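On the Matter of the Second Draft

The novel to which this site has been devoted since March is now complete in its second draft. Readers who have followed its progress will know it under the working title Voscombe, after the coastal town in which the murders take place. It is a detective story of a fairly traditional kind, and I make no apology for that. It has a harbour, a locked chandlery, a retired customs officer named Macapagal, and a solution which I hope may be reached by any attentive reader before the final chapter.

The first draft was circulated to two readers, Katsuhiko Ichikawa and Eyerusalem Mekonnen, both of whom returned written comments. I am grateful to them. Their views differed on nearly every point except one: each found that the middle section lost track of where the characters were standing at the time of the second death. This is a serious fault in a novel which turns upon an alibi, and the greater part of the summer was spent in correcting it.

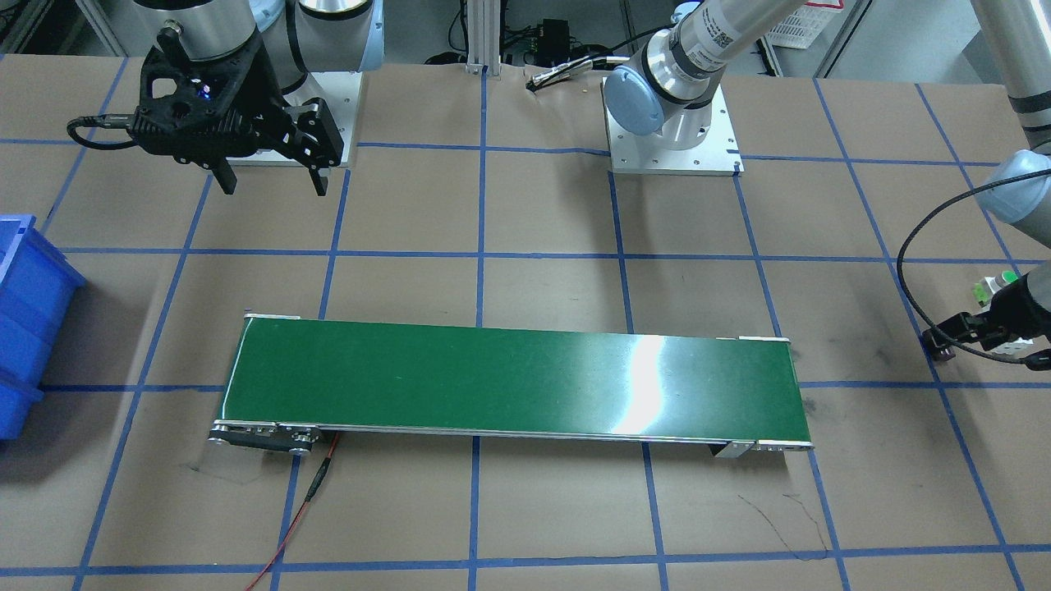

The difficulty lay in chapters eleven to fourteen, in which five suspects move between the quay, the inn and the fish market within a single evening. I had written these chapters from memory, trusting that I knew the town well enough. A comparison of the text with my own sketch map showed that Macapagal crossed the harbour in less time than it took another character to climb the inn stairs. I have therefore drawn the town afresh on a large sheet, ruled into squares much as the tan mat is squared off with blue tape, and each suspect now has a square for every quarter of an hour. The method is slow, and it disclosed a further error in the movements of the harbour master, who had been seen in the fish market after it was locked.

The corrections removed 1,891 words from the manuscript. Most of these belonged to a conversation at the inn which I had thought rather good. Mr Ichikawa had marked it with a single question mark, and on reading it again I could find no answer to him. One line of it survives in chapter nineteen, where it is spoken by a different person and means something else.

The matter of the sergeant was less easily settled. Ms Mekonnen considered that Sergeant Prosser was too readily deceived, and that a police officer with her experience would have asked to see the ferry tickets on the first morning. I have accepted this. The sergeant now asks for the tickets, is given them, and draws a reasonable conclusion which happens to be wrong. 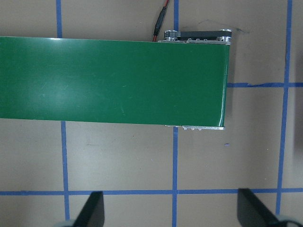 This change had consequences for the clue in the ferry office, which could no longer be discovered by accident. It has been moved forward three chapters and placed in a list of lost property, between an umbrella and a child's shoe. I have long held that a clue should be put before the reader openly, in company with things of no importance. Whether it is now too plain I cannot judge, having looked at it for so long.

Several correspondents have asked whether the book will be followed by another with the same detective. A second story has been planned in outline. It is set inland, at a country auction house called Hitwood, and concerns the sale of a clock which two families believe to be theirs. Macapagal will appear, although he will be older and will have given up his boat. No work will be done on it until the present book has been placed or put away.

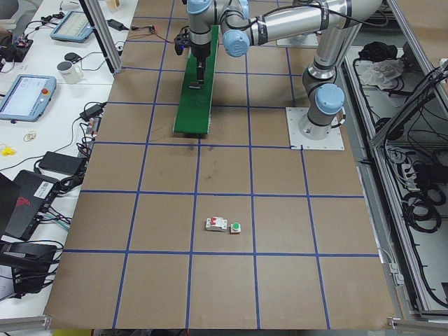 As to placing it, the manuscript will be sent to a small number of agents once a final reading for spelling and consistency has been made. Emrys Prydderch has kindly agreed to undertake that reading. He has asked for a printed copy with wide margins and has requested that he not be told the ending, a condition I am glad to meet.

Comments on the opening chapter, which remains available on this site in its earlier form, continue to be welcome. Correspondents are asked not to name the murderer in the public comments, even where they are only guessing. Two have already guessed correctly, and their remarks have been removed with my compliments.

13 October 2023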